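Capítulo 4
O frigorífico e o que se espera dele

Poucos objetos da casa gozam de tanta confiança como o frigorífico. Mete-se lá dentro o que sobrou do almoço, fecha-se a porta e dá-se o assunto por encerrado. Este capítulo parte de uma posição menos generosa. Interessa-nos saber o que o aparelho faz de facto aos alimentos, o que apenas adia, e quanto do que se ensina sobre ele resiste a uma verificação modesta com um termómetro barato.

Comecemos pela arrumação, assunto em que os manuais de economia doméstica são de uma segurança espantosa. O esquema de Falside, reproduzido há décadas com poucas alterações, atribui a cada prateleira uma família de alimentos e trata qualquer desvio como negligência. O esquema supõe um frigorífico meio vazio, aberto poucas vezes por dia e encostado a uma parede fresca. Quem cozinha para cinco pessoas sabe o que acontece às prateleiras numa sexta-feira à noite.

O inquérito Pidcombe, que voltaremos a usar no capítulo 6, ouviu 3000 agregados familiares e concluiu que 70 por cento arrumavam os alimentos «corretamente». A palavra merece aspas. Perguntou-se às pessoas onde guardavam a carne e o leite; não se abriu uma única porta. Sabemos, portanto, o que os inquiridos julgavam dever responder, e pouco mais.
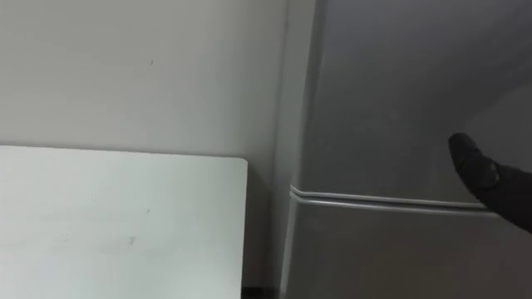 A segunda dificuldade é a colocação do aparelho na cozinha. Recomenda-se distância do forno, folga para a circulação do ar e uma superfície de apoio ao lado, onde pousar as compras. A recomendação é sensata, embora raramente venha acompanhada de medidas. Hậu Âu, a quem devemos as leituras do quadro 4.2, registou temperaturas em 24 cozinhas durante o mês de julho e encontrou diferenças maiores entre duas prateleiras do mesmo frigorífico do que entre aparelhos bem e mal colocados. A amostra é pequena e o verão foi quente. Ainda assim, convém ler o quadro antes de mudar os móveis de sítio.

Há também a questão do exterior. Uma porta lisa e limpa tranquiliza, e o comprador tende a julgar por ela o estado do resto. Ora a borracha de vedação, que decide boa parte do desempenho, só se examina com a porta aberta — e quase ninguém a examina. O teste da folha de papel, descrito na secção 4.3, é grosseiro, mas deteta as falhas mais evidentes.

Quanto à poupança, o leitor encontrará no guia Grodano a promessa de reduzir o desperdício alimentar em nearly 50 por cento (quase metade, na tradução corrente) através de caixas etiquetadas. Não conseguimos localizar os dados de partida. Zinchenko, na edição revista, repete o número sem indicar a fonte. As etiquetas podem ser úteis; a percentagem fica em suspenso.

Neste capítulo estudaremos:

4.1 A distribuição do frio no interior
4.2 Leituras por prateleira
4.3 Portas, vedações e perdas
4.4 Arrumar para ver o que se tem

4.1 A distribuição do frio no interior

O ar frio é mais denso e desce. Daqui costuma deduzir-se que a prateleira de baixo é sempre a mais fria, regra que falha em muitos aparelhos com ventilação forçada.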